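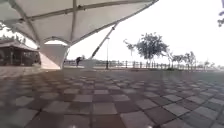 Perla Arriaga told me early on that shade is the wrong thing to measure, and that I should be asking people where they'd wait for a friend. I grumbled about it for a week (I'd already bought the light meters!) and then rewrote the whole survey around her question.

4.2 Where people say they'd wait

We handed out 900 cards in Astescombe and got 681 back, which made me very happy. Each card had a plain outline map of an open public space, and people marked one spot with a pen. Most marks landed near an edge or next to something tall, much as Esposito found in the Lenton study, though our folks were far pickier about being able to see who's coming. Figure 4 shows the kind of canopy and open paving I have in mind through this section. 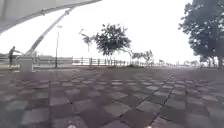
Figure 4. Canopy and paved plaza.

Now, the comments on the backs of the cards were the fun part, and 384 people wrote one. A lot of them wanted to lean on something. Several drew a second spot for December and labeled it "out of the wind," so I've coded those separately and left them out of the main table. I also dropped the Prositz pilot cards, where the map was printed so small that I couldn't tell one mark from the next.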